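Subject: Re: [hirose-sim] Simulated wrist view examples - how many do we need before retraining?
To: hirose-sim list

Hello all,

Thank you for the quick answers to my first message. Several people asked me to explain better what is inside the new set, so I try again with more detail. I quote my earlier message first, for those who joined the list after it.

> We have now 133 episodes of simulated picking in the room with
> the gray panels. All of them are recorded from the wrist camera.
> I want to train the grasp model again with these, mixed with the
> older Plovex set. My question to the list: is 133 enough, or
> should I wait until we have more? I also want to know if somebody
> already tried to keep the frames where the gripper holds nothing.
> In the old set we removed them.
>
> Nanami

The short answer from most of you was "wait". I agree partly. But I think the number of episodes is a smaller problem than what is in them, and I would like your opinion about this before I spend more computer time.

The camera is fixed to the wrist, so it turns with the hand. In many frames the view goes up to the ceiling and the objects appear tilted, with the gripper always along the bottom of the image.
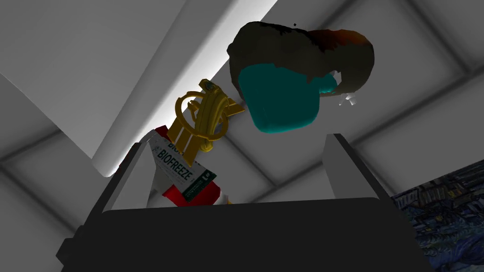
For the old model this was very difficult. It learned from Plovex, where the camera was almost level in every episode, and it expected to find a table below each object. When I gave it the new frames without training, it marked parts of the ceiling as a surface for placing. I do not want to correct this with a rule in the code. I prefer that the model sees enough tilted views and learns it by itself.

Graststead asked if I can rotate all the frames so that the ceiling is always up. I tried it with a small part of the set. The corners become black after the rotation and the model starts to use these black corners as a signal for the wrist angle, so I stopped.

Now the question of the empty frames. I counted only one thing, the length of the approach. The longest approach has 80 frames before any object comes into view, and during this time the camera sees the two fingers, the walls and sometimes the painting. My first idea was to cut them all. After reading the replies I changed my mind, and in the current version they stay, with the label "no target".

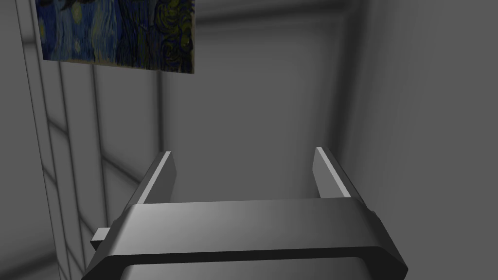
LABELS IN THE CURRENT VERSION

no target: no object can be seen, the fingers can be open or closed
target free: at least one object can be seen completely
target partly hidden: a finger or another object covers a part of it
contact: the simulator reports a touch on one finger or on both

The label comes from the simulator state and no person writes it. The weak place is "partly hidden". The simulator says an object is visible if only a few pixels of it remain, but for the model these few pixels are almost nothing. A ring shape behind a finger is a good test - the plate goes over the opening and the ring is seen on both sides of it. A person understands that it is one object. My segmentation gave two.

I think we need a lower limit, for example a minimum share of the object's area, and below this limit the label becomes "no target" for this object. I have no good value for it yet. If you have used such a limit in your own work, please write me the value and how you chose it.

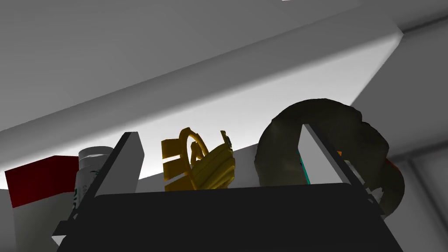 Nanami Yoshida, Hirose simulation list

I continue with the plan, so that you can object to it in time. I will not retrain on the full mix now. I will do the small run first, with the new episodes only, and compare it with the old model on the tilted views. If the small run is clearly better, I will ask for the machine in August and use 4,000 steps for the warm-up, the same as for Plovex, so that the two results can be compared.

For the next recording I ask for help with these points:

1. Start the hand from different heights. At present there are only 2 start heights in the whole set, and the model may remember them.

2. Keep the first part of the approach, also when it looks boring. Please do not trim the files before you upload them.
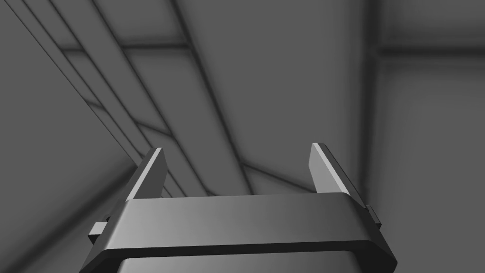 3. Write the room name in the episode header. Flusia reads the header when it makes the split between training and test, and without the name it puts the same room on both sides.

4. Do not change the light between the approach and the grasp. If you want another light, please begin a new episode.

Points 1 and 3 are the most urgent for me. For point 4 I can repair the files later, but it is slow work.

One more thing, for the person who asked about depth: yes, depth is saved, in the same folder as the color frames, and the file numbers are the same. The loader does not read it now. I will send the changed loader in a separate message when I have tested it.

Best regards,
Nanami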